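The Open Day at Polville

Short fiction

Print this story | E-mail to a friend

The bus to Polville was late, so Zinhle Hlongwane missed the speech and also the small cakes. She did not mind about the speech. She signed her name in the book, took a paper badge, and followed the voices down a long corridor until the corridor became a hall.

She had worked in a sorting room for most of her life. It was at the Mwaipopo button factory, and when she started, the room had 384 women in it, sitting on both sides of the belts. A good sorter did 3,000 buttons before lunch. Zinhle had been a good sorter. Her hands still did it sometimes when she was watching television, the thumb pushing, the first finger pulling back.

Her niece Anel had sent her the invitation. "Go and look," Anel Magagula had written in August. "You always ask me what I do there. I cannot explain it on the telephone."

The visitors stood along a rope. Anel was by the table in a gray shirt with the name of the company, Ilum, on the pocket, and she looked older than at home. She gave her aunt a very small wave, low, near the hip, and then she went on talking to the people.

"The task is easy to say," Anel told them. "The round pieces go in the green basket. That is all. Please watch the fingers, the fingers are the difficult part."

Zinhle put on her glasses and came as close to the rope as it was permitted.

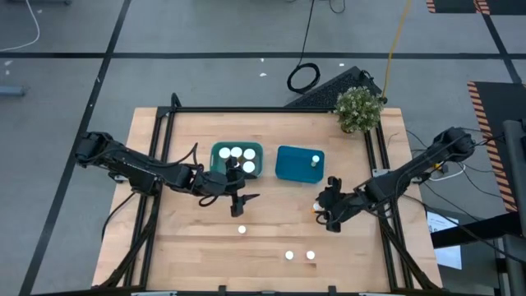
My grandson would finish it before the machine wakes up, Nattawut Limsakul remarked, loud enough for the whole rope, and he would want only an ice cream for it.

Some people laughed. Anel laughed too, in a polite way, and said that the grandson was welcome to apply.

Zinhle did not laugh. She was looking at how the black fingers hung open over the wood. She knew this moment. It was the moment before the hand goes down, when the eye has chosen already and the hand is not informed yet. New girls always hurried it. Old Unathi Makhubela, who trained her, used to stand behind the new girls and say, "Wait. Let it come to you." But on a table nothing comes to you, she thought. On a table you must go to it.

"Does it know which one it wants?" she asked.

The people turned to see who had spoken. Anel turned also.

"It has a preference," Anel said slowly. "We give it many examples and it makes a preference from them. For this task we gave it 700."

"Who made the examples?"

"We did. Cường and me. We moved the arms ourselves, every time, and it kept what we did."

Zinhle thought about this. Seven hundred times her niece had picked up a little white piece and put it down in a basket, in a hall with so many lamps, and then had come home at Christmas and said that work was fine, thank you, a bit tiring. At the factory they would have called it a slow morning. Still, it was sorting. There was a sorter in the family again, and nobody at the dinner table had known it.

Cường Phí made a sign with his hand from behind the computers, and Anel asked for everyone to step back a little. Zinhle did not step back very much. She bent her knees, which complained, and put her eyes at the height of the table, as she did in the old days to check that the belt was running flat.
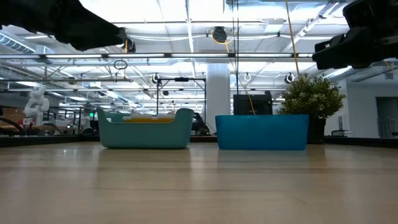 The second part of the afternoon

After the demonstration there was tea. The visitors who came from Prastberg had to catch their bus, and the hall became quiet enough to hear the lamps.

Anel lifted the rope for her aunt. "You were the only one with a real question," she said.

"You pinch too hard," said Zinhle.

"Excuse me?"

"Show me how you do it. With your hand."

Anel took a button from her own sleeve — it was loose anyway — and laid it on the tea table. She picked it up with two straight fingers, like a person taking a hair from the soup.

"There," said Zinhle. "You pinch. So it will learn to pinch. You have to put one finger on the edge first and let the button stand up by itself. Then you only close."

She did it one time. She did it again, because Anel had brought her face down close. After 3 more times Anel called across the hall for Cường to come, and to bring his tea with him, and a chair for her aunt.

Recent stories
The Ferry Clerk
A Coat for Mr. Orban
Two Letters from the Salt Road
What the Piano Tuner Left

We use cookies to remember your reading settings. By continuing to use this site you accept them.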